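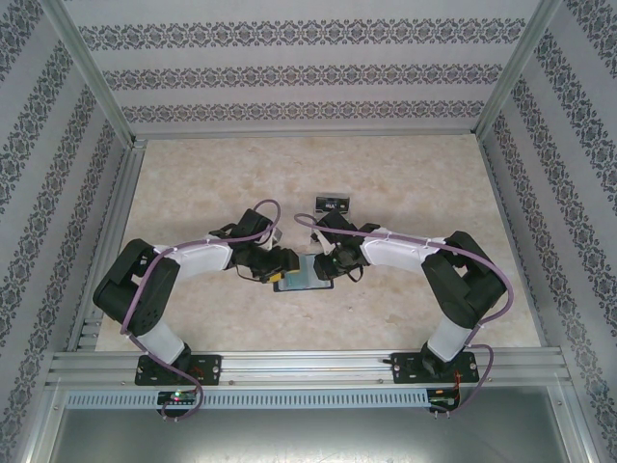 OK so a bunch of you asked how the hallway wallpaper went after I went quiet on it, so here comes the long version. Get a snack.

Background for new people: we bought the Bistbridge house in March and the upstairs hallway was painted the color of a Band-Aid. I lived with it all summer. I told myself it was "warm." It was not warm, it was a Band-Aid.

I've wanted big old-lady damask since I was maybe nine. My grandmother had it in her dining room and I used to trace the curly bits with a finger until somebody yelled at me to quit touching the walls.

Everyone has feelings about damask by the way!! Tell one person you're putting it up and you get "oh like a funeral home" or "oh like a steakhouse." I like steakhouses. I've had very nice evenings in steakhouses.

First I got a quote from a professional, as a responsible adult. $1,333 for labor, paper not included. For a hallway! I thanked him very politely and sat in my car for a bit.

(To be fair to him, I now know what's involved, and I'd like to apologize to that man in my heart.)

So, Wover. If you're anywhere near Bistbridge you know Wover, it's the paint and paper place by the car wash with the closeout bins in the back. You have to dig. Half of it is fishing boats and roosters.

At the very bottom I found gray damask, enough rolls for the whole hallway plus one spare, and the total was $132. I carried it to the register like somebody was going to take it off me.

Things I didn't check at the register: whether all the rolls had the same run number on the label. PLEASE check the run number. It's printed tiny, usually near the barcode, and it tells you if the rolls were printed in the same batch.

One of mine was from a different batch. It's the tiniest bit bluer. I put it at the far end by the linen closet where the light is bad, and so far my husband hasn't noticed, and he doesn't read these so let's keep it that way.

Now stripping. Under the Band-Aid paint there was – of course – old wallpaper. Three layers. Somebody in the seventies painted right over brown mushrooms.

I rented a Trarkex steamer from the hardware store and I'm here to tell you it's loud, it spits, and I loved every second. You hold the plate flat on the wall, count to whatever, and then the scraper just glides. Until it doesn't. Then you're picking at a postage stamp of mushroom for half an hour with your fingernail.

Also score the painted layer first or the steam has no way in. I learned this after the whole first evening of steaming paint and getting nothing but frizzy hair.

The oldest layer was tiny blue sprigs and it was so pretty I almost stopped there. I saved a piece the size of my hand and it's pressed in a cookbook now. The mushrooms went in the trash and I feel fine about it.

Do not skip primer. I wanted to skip primer SO badly. The wall looked okay! But bare plaster drinks the water right out of your paste and then the seams lift, and a seam that lifts in a hallway gets caught by every laundry basket forever.

Paste. I went with Laur, the powder kind you mix in a bucket. Sprinkle it in slowly while you stir or you'll get lumps like bad gravy. Mine had lumps like bad gravy. I pushed it through a kitchen strainer, and yes I bought a new strainer.

OK the part I was scared of, the pattern match. Damask repeats, so every strip has to line up with the last one on both sides of the seam, and the bigger the repeat the more paper you cut off and throw away. That's what the spare roll is for. I used nearly all of mine.

Draw a plumb line for your first strip. Use a real plumb bob or a level, and do not, as I did, trust the door frame. The door frame in this house was put in by someone who was thinking about lunch.

I hung two strips off that door frame before I stepped back and saw the whole hallway leaning like a boat. Peeled them down while the paste was still wet, said some words, started over from a pencil line.

Where the ceiling slopes, the pattern is going to get cut somewhere silly. Let it. I spent an hour trying to center a flower on a wall that has no center and I'd like that hour back.

Little things that helped: a fresh blade every couple of cuts (a dull one drags and tears wet paper like tissue), a clean sponge and a second clean sponge, and podcasts with long episodes so you don't have to touch your phone with glue hands.

I did touch my phone with glue hands. It's fine. The volume button crunches.

Total time was 3 weekends. I'd planned on one. The last of it was just me and the outlet covers and a very small screwdriver.

And I love it?? I keep walking down there for no reason. I turned the light on at midnight just to look. My husband asked what I was doing and I said "checking the seams," which was half true.

Two bubbles showed up the next morning and I panicked, and by dinner they'd gone flat by themselves as the paper dried. So if you get bubbles, leave them alone overnight before you go poking at them with a pin.

A couple people asked if you can hang it over textured walls. I'd say no unless you skim them smooth first, all those bumps show through. Liner paper helps some but I haven't tried it myself so go ask at Wover, the lady at the back counter is very patient.

Next up is the downstairs bathroom. I'm thinking stripes. If anybody has hung stripes in an old crooked house, tell me how bad it gets before I go back to those bins.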